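About Drindance

Drindance is a water testing laboratory in Wikham. We analyse samples from private wells, boreholes and small shared supplies, and report the results in writing. The company was set up by Anouk Vermeulen and Horațiu Bălan, who still sign off every report. 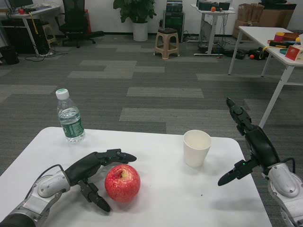
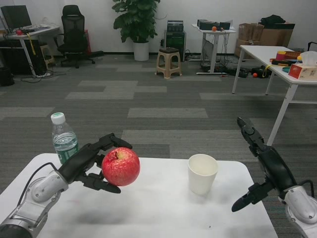
Apple, bottle and paper cup on a white table.

How much water do you need for a standard test?
One litre for the chemical panel, plus a separate sterile bottle for bacteria. We post both bottles with the order form.

The standard panel covers hardness, nitrate, iron, manganese, lead and pH. Bacterial samples must reach us within 24 hours of filling and should be kept cool on the way. Results are normally sent after 5 working days. Lead is reported separately for first-draw and flushed samples — the two figures often differ in houses with old pipework.

Geeta Chauhan runs the chemistry bench. Senyo Asamoah handles microbiology and repeat testing. Ye-ji Kwak answers questions about reports and can explain any figure marked as above the limit.

We do not sell filters or softeners and take no commission from firms that do. The sample desk is open on weekdays and on Saturday mornings until 11. Samples left outside these hours cannot be accepted for bacterial testing.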